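Customer reviews of awning and blind installers measure the wrong day. Most are written within hours of the fitters leaving, when the fabric is clean, the motor is quiet and the customer has had no reason to call anyone. A five-star rating from that afternoon tells the next buyer that the crew was punctual and swept up. It says very little about the brackets.

I read 1104 reviews of retractable awning and exterior blind installers over the winter, including those for Sunley and Karakaya, the two firms that cover most of the work near me. Only 17 were written more than a year after installation. Those 17 were longer, less cheerful and far more useful. They discussed fabric sag, limit switches that had drifted, and how long it took to get a replacement arm.

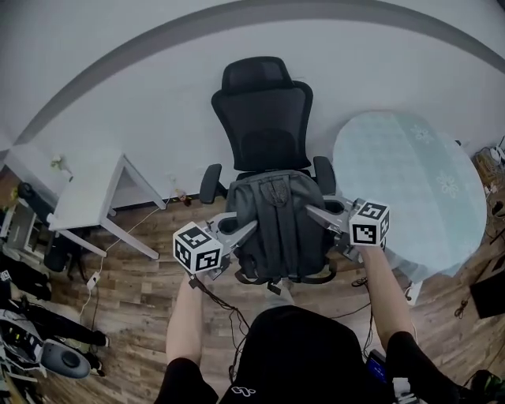
An awning is a lever bolted to a wall. Extended in a breeze, it pulls hardest on the upper fixings, and a poor anchor in soft brick can hold for two summers before it starts to move. The customer can't judge this on the first day. Neither can the fitter, unless the wall was tested beforehand and the anchor type was written down.

My proposal is modest. Installers should ask for a review at 3 months and again after the second winter, and the review sites should show the two scores separately. Lellton already sends a second request to its blind customers, and its average is lower than its competitors' as a result. I would still hire Lellton first — a lower number with some time behind it is worth more to me.

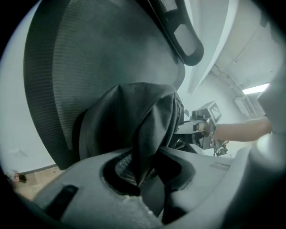
Doğukan Ağca, who fitted awnings for Getel before setting up alone, objects that late reviews punish the installer for the owner's neglect. People leave the fabric out in rain, roll it up wet and then complain about mildew. He has a point, and a site could deal with it by asking whether the owner followed the care sheet. Eight short questions would cover it: wall type, fixing type, wind sensor, exposure, cleaning, storage, faults, response time.

Courtesy should stay in the reviews. It matters who you let drill into your house. But it should be scored on its own line, and the line for the fixings should stay blank until the awning has been through a December.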